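Hilo un poquito largo, que llevo toda la semana dándole vueltas y ya sabéis que lo mío no es resumir (paciencia, por favor).

Llevo años asesorando a comunidades de propietarios, y la consulta que más se repite sigue siendo la misma: la constructora acabó la obra, queda dinero retenido y no hay manera de saber cuándo toca devolverlo.

Esta semana fue con la reforma del portal de la finca de Sandra Treloar, que me deja contarlo. El contrato con Wokulia decía que la retención se liberaba "a la entrega". ¿Pero qué entrega? ¿Las llaves, el acta, el último repaso? Pues ahí llevaban desde febrero, escribiéndose correos cada vez más secos.

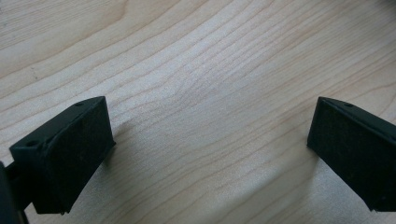 Madera clarita y con su veta.

Al final nos sentamos con Benedikt Mösli, que lleva los contratos de la empresa y es un encanto, y lo cerramos en una tarde: acta firmada, lista de repasos y 90 días desde la firma para devolver los 3724 euros. ¡Con lo fácil que habría sido escribirlo al principio!

Así que, si vais a firmar una obra, mirad bien esa cláusula, y pedid que ponga fecha, documento y quién firma. Y guardad los correos, todos, hasta los feos.

Otro día os cuento lo de los avales, que también tiene miga. Gracias a Nazma Wanigasekara por leerse el borrador del acta un viernes por la noche 💛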